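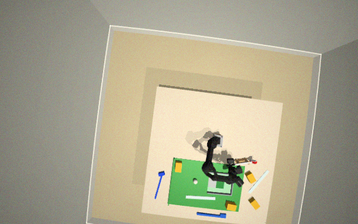 A reader of last term's notes objected that we treat the reverberation time of a room as if it were a property of the air in it, when the surfaces do nearly all the work. The objection is fair for small rooms, and the notes below are reordered to take the surfaces first.

Room Acoustics, Unit 4
Small Rectangular Rooms: Absorption, Decay and Modes
Revised Sep 27, 2018

1. Absorption

When sound meets a wall, part of its energy is reflected and the rest is either turned to heat in the material or passed through to the other side. The absorption coefficient of a surface is the fraction that does not come back. It runs from 0 for a perfect reflector to 1 for an open window. Painted masonry is low at all frequencies. Thick carpet is low in the bass and fairly high in the treble. A thin panel over an air gap does the reverse, with a peak in the bass where the panel resonates.

Total absorption A is the sum of each surface area multiplied by its coefficient. Keep the areas in square meters. The result is in metric sabins. People and furniture are entered as a fixed number of sabins per item, with no area attached.

2. Decay time

The reverberation time T is the time taken for the level to fall by 60 decibels after the source stops. Sabine's formula gives

T = 0.161 V / A

with V in cubic meters. Worked case: a room 5 m by 4 m by 2.5 m has V = 50 cubic meters. The four walls come to 45 square meters, and floor and ceiling add 40. With a uniform coefficient of 0.10, A is 8.5 and T is 0.95 s. Raise the ceiling alone to 0.60, and A becomes 18.5 and T drops to 0.44 s.

The formula assumes a diffuse field, meaning that sound arrives at any point equally from all directions. Two conditions break this assumption. The first is high average absorption, for which Eyring's version should be used. The second is uneven placement. In the case just worked, the treated ceiling removes energy moving up and down, but sound traveling between the bare walls is hardly touched, and the measured decay will be longer than 0.44 s. The decay curve often shows a bend, with a steep early part and a shallow tail.

3. Flutter echo

Parallel hard walls return a short sound at regular intervals. For a spacing of 4 m the round trip is 8 m, and at 343 m/s the repeats are 23 ms apart. A handclap is enough to bring it out. Treating one wall of the pair is usually sufficient. Turning a wall out of parallel by a few degrees also works, but this has to be settled before construction.

4. Modes

At low frequencies the room supports standing waves. For one pair of walls a distance L apart, the axial modes fall at

f = n c / 2L, n = 1, 2, 3 ...

For the 5 m dimension the first is at 34.3 Hz, and for the 4 m dimension it is at 42.9 Hz. A room with a square plan has its first two horizontal modes at the same frequency, and the response there is correspondingly uneven. Cubes are worse — all three coincide.

Pressure is greatest at the walls and greatest of all in the corners. Porous absorbers act on air velocity, and velocity is near zero at a hard wall. Thin foam in a corner therefore does little in the bass.

5. Exercises, due in November

(a) Repeat the calculation in section 2 with the floor at 0.30 and all other surfaces at 0.10.
(b) List every axial mode below 100 Hz for the same room. Mark any that lie within 2 Hz of each other.
(c) The Carberg and Salinas data sheets give coefficients above 1 for some panels. Explain how edge effects in the test chamber produce such values, and state what figure you would enter in Sabine's formula.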